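洗濯機まわりの使い方を書いておきます。3月に今の部屋へ洗濯機を入れてから、やり方がだいたい固まったので。前に聞かれた分の返事も兼ねて、長いですがつなげます。

1/22
機械は前開きのドラム式、外側はステンレス。それまではPlirnumというコインランドリーに通っていました。歩いて14分。雨の日がつらかったのと、乾燥機の空き待ちが長かったのが理由で、自分のところで回すことにしました。

2/22
最初に困ったのは洗剤でも音でもなく、洗濯物を入れる前の置き場所です。前開きなので扉の前はあけておきたい。でも、かごがないと始まらない。一時期は大きなプラスチックのかごを床に置きっぱなしにして、毎回扉をぶつけていました。

3/22
プラスチックのかごはやめて、編みかごに替えました。軽くて片手で持てるサイズ。細かい枝が飛び出していると靴下が引っかかるので、買う前に内側を手でぐるっと触って確かめたほうがいいです。通販で買うならレビューの内側の写真を見る。

4/22
かごの置き方は、洗濯機のすぐそば、扉の軌道の外。置く場所を床に印で決めようとしたこともありますが、マスキングテープは一週間ではがれました。今は印なしでやっています。 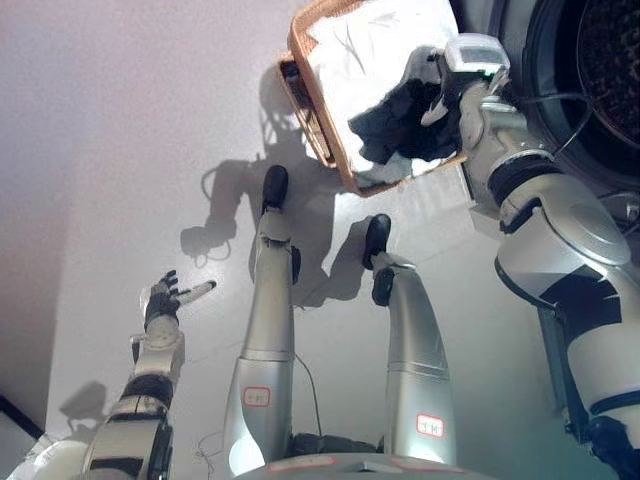
編みかごと前開きの洗濯機。床は薄いグレー。

5/22
仕分けはかごの段階でやりません。全部いっしょに入れて、ドラムに入れるときに分けます。タオル、シャツ、その他。色落ちしそうな新品だけは別にして、最初の二回は単独で洗う。ネットに入れるものは脱いだときに入れておきます。

6/22
ポケットの確認はかごから出すときに一回だけ。レシートを一枚洗ってしまうと、黒いズボンに白い粉がついて取るのに一晩かかります。先月やりました。粘着ローラーは乾いてからのほうが取れます。濡れているうちは広がるだけ。

7/22
洗剤はDenskaの液体、無香料。量は表示の少なめの側に合わせています。多く入れてもきれいになった気はせず、タオルがごわつきました。柔軟剤は使っていません。使っていた頃より、タオルの吸いは明らかにいいです。

8/22
回転は1000まで。もっと上げると脱水は早く終わるけれど、シャツのしわが深くなって結局アイロンで時間を使います。シーツのときも同じ設定のままです。

9/22
温度は、ふだんは水のまま。タオルと布巾だけ40度。布巾のにおいが気になっていた時期に変えて、それからはこの設定で続けています。ウールは機械に入れずに洗面器で押し洗い。

10/22
詰め込みすぎないこと。目安は、入れたあとに上のほうへ手を差し込める隙間があるかどうか。前の日にさぼった分まで一度に入れようとすると、すすぎが足りなくて二度手間になります。

11/22
床の話。洗濯機の前は物を置かない区画にしています。つまずくし、しゃがんで中をのぞくときに邪魔です。バスマットも敷いていません。毛足のあるものは糸くずを集めるだけでした。掃除は乾いたモップを先、そのあとかたく絞った布。

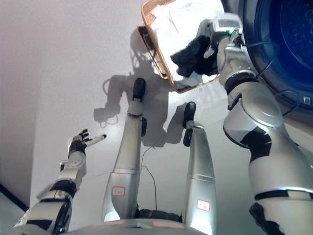 足もと。

12/22
コード類は届く範囲でまとめて、壁側に寄せたほうが掃除は楽です。うちは全部は寄せきれていません。延長コードを床に這わせるのだけは避けてください。水を使う場所なので。

13/22
Yen-ting Yenから来た質問。「前開きはかがむのがつらくない？」。つらいです。特にシーツを出すとき。台に載せる案も考えましたが、脱水の振動が気になって見送りました。今は膝をついてやっています。

14/22
同じくYen-ting Yenから。「終わったらすぐ出してる？」。出せる日は出しています。出せない日は、帰る時刻に合わせて予約。濡れたまま一晩置いたものは、もう一度すすぎからやり直します。干してからにおいに気づくより早いです。

15/22
取り出すときに小物がよく落ちます。靴下、ハンカチ、ネットのファスナーに引っかかった布巾。落としたら床のほこりがついて洗い直し。それがいやで、扉の下に受けるものを置くようにしました。

16/22
置いているのは浅い四角のトレー。内側が銀色で、縁だけ銅っぽい色をしています。買ったのはHuangという近所の道具屋で、店では食器の棚にありました。浅いので扉の下に収まり、使い終わったら拭いて立てておくだけ。鏡みたいに光るので指の跡は目立ちます。

17/22
出す順番は手前から、ではなくて上から。引っ張るとシャツの袖がタオルに巻きついて、全部いっしょに出てきます。最後にドラムの奥と上側を確認。脱水のあと、靴下が内側にはりついたまま残っていることがあるので、ここだけは毎回見ます。
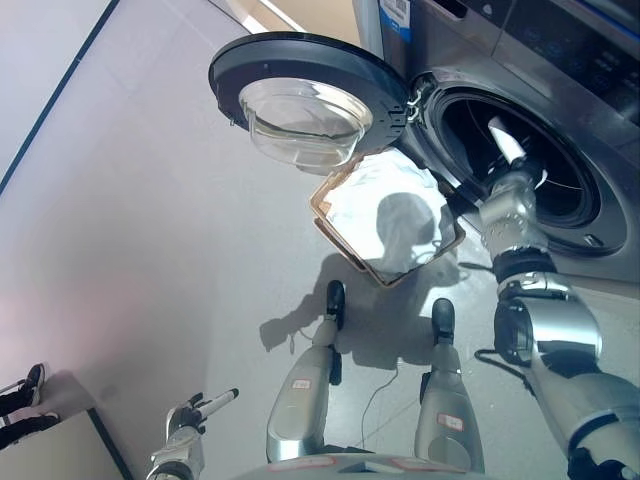 18/22
ゴムパッキンの手入れ。最後の一回が終わったら、折り返しの内側を乾いた布で一周拭きます。糸くずと水がたまるのは下の部分。週に一度は、ぬるま湯でしぼった布でも拭く。塩素系は手元の説明書に従ってください。うちでは使っていません。

19/22
扉のガラスも内側を拭きます。丸く出っ張っているので、まっすぐ拭くと縁に水が残る。縁に沿って回すように。終わったら扉は開けておきます。小さい子や猫がいる家は、開けっぱなしにする前に説明書の注意を読んでください。

20/22
フィルターは週一。水を受ける容器を先に置いてからゆるめること。最初のとき何も置かずに開けて、靴下を片方だめにしました。出てくるのはほとんど糸くずで、たまにヘアピン。硬貨は今のところまだ一枚です。

21/22
干すほうはDindatentの折りたたみ物干し。タオルは長さをずらして掛ける、シャツは襟を立てる、ズボンは裏返して筒のまま。部屋干しの日は扇風機を下から当てます。物干しの脚の継ぎ目が少しゆるくなってきたので、そのうち買い替えるかもしれません。

22/22
今の流れは、かごを置く、ポケットを見る、分けて入れる、回す、トレーを敷いて上から出す、奥を見る、拭く。書くと長いですが、機械が回っている時間を除けば手間はそれほどでもありません。

追記
かごの洗い方を聞かれました。水洗いはしていません。乾いたブラシでほこりを落として、晴れた日に日陰で干すだけです。濡れた洗濯物は直接入れないようにしています。

追記2
洗剤の量は水の硬さでも変わるそうです。うちの量がそのまま合うとは限らないので、泡の残り方を見て調整してください。乾燥機能の話は、まだあまり使っていないのでまた別に書きます。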